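Plullo Armchair in Gray: Review After Five Months
By Fanni Bozsik
11 May 2024

I bought the Plullo in December to replace a recliner that had taken over one end of our living room. I wanted something low with a rounded back that I could push into a corner and read in. We have had it long enough now for the fabric to show what it's going to do, so these are my notes.

Delivery and assembly

The chair came in one box with the legs packed separately. The box weighed 31 pounds with everything in it, and I got it up the stairs alone, slowly. Attaching the legs took me less than half an hour. The hex key in the bag was soft and started to round off on the last bolt, so use your own if you have one. The instruction sheet has drawings only. The drawings are clear enough.

Fabric

The cover is gray with a felt-like texture. It isn't scratchy, even on bare arms. It does hold on to lint and pet hair, and a regular vacuum brush only gets part of it. A rubber glove works better. I have had one coffee spill, on the front of the seat, and it came out with cold water and a little dish soap. There was a faint ring for two days and then I couldn't find it anymore.

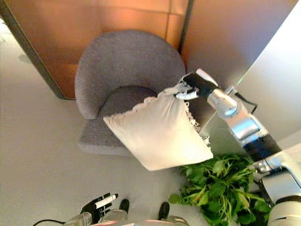
The Plullo with the white fringed pillow, from above.

The pillow is sold separately. Mine is from Sárközi, off-white, and I chose it because the chair looked a little plain by itself. It sheds. The threads along the edge come loose and end up on the seat, where they show up well against the gray. If I were buying again, I'd get one with a plain hem. I also tried a Conon lumbar cushion in the same spot, and it was too thick for this seat. It pushed me forward until I was sitting on the edge.

Comfort

The seat is firm. My husband, Győző Kocsis, is tall, and he finds the back too low for watching a whole movie. I am 5 feet 6 and it reaches my shoulder blades, which is fine for reading. The curve of the back supports your arms on both sides without separate armrests to bump into. There is enough room to sit at an angle, but I can't pull both feet up comfortably.
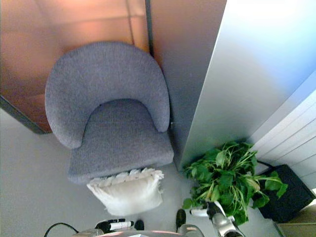 Fit in a corner is where the chair does best. The rounded back means you lose a little floor space behind it, and I drop fewer things back there than I did with the recliner. It's light enough to pull out when I sweep. I put felt pads under the legs on the first day.

Compared with the Sornex

I sat in the Sornex tub chair at the store before deciding. It has a softer seat and a higher back, and it cost $60 more. The arms were too close together for me. Someone who wants to nap in a chair should look at that one first.

Wear so far

The seat has softened slightly in the middle. There is no pilling yet. One leg worked loose in the third month and I tightened it by hand.

Rating: 4 out of 5. I took off a point for the hex key and the lint.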